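FOR IMMEDIATE RELEASE
7/22/21

Vustell pauses its table-clearing software after a grip fault

Hi everyone, Sandro Bortolotti here. I run the two-arm bench at Vustell, and I'm writing this one myself as I'm the person who signed off on the release that went wrong. We've pulled version 18 of Plavgate, our table-clearing software, from every site that runs it. If you're a customer, please go back to version 15 today and stay there until you hear from me.

So what happened? During a long run on our own bench, one arm let go of a utensil while the other arm still had hold of it and was moving. The fork flew off the table and hit the floor hard. No one was hurt, but I was standing close enough to jump!
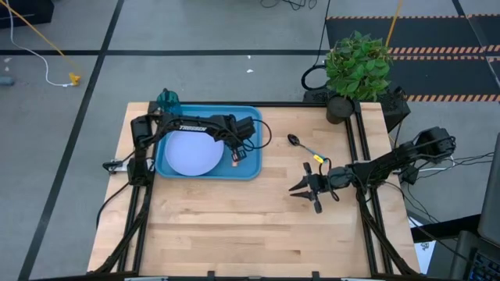
The fault sits in the handover, the moment when both arms share one object and have to agree on who lets go. Version 18 listened to the motor current in the fingers and took a sudden drop as a sign that the other arm had a good hold. With a thick handle that works fine. Give it something skinny, like the thin blue handle on the spoon we keep out on the bench, and the current can dip just from the handle rolling between the fingers. The software reads the dip, says "great, you've got it," and opens up.

Our log had 1206 handovers in it by the time we stopped, and 7 of them showed the early release. Most of those ended in the tray with a clatter, and I'm sorry to say we wrote them off as bad luck. We should have stopped at the first one. 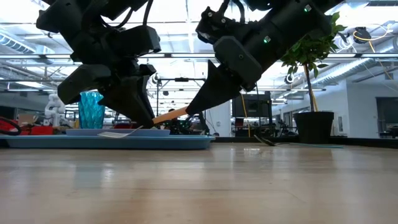 Two arms and one slender wooden stick, over the tray on the Vustell bench.

Gasser, who make the dish return line that a lot of you pair with Plavgate, have been told, and so has our distributor Banditz. Their own equipment isn't affected - this is our code and our mistake. Single-arm setups don't do handovers, so they can keep running as they are.

The fix makes both arms confirm their grip by finger position as well as current, and it slows the move until they do. It's a little pokey right now. I'd still take pokey over flying forks. 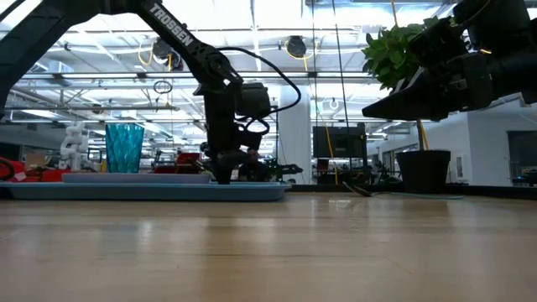
The bench at Vustell, with the left gripper down at the trays.

We plan to have the corrected version out in November, after a full repeat of the long run with thin-handled utensils only. Until then, please keep people out of reach of the arms while they're moving, even for a quick peek. If you've seen an early release at your site, send me the log through your usual support contact and I'll read it myself.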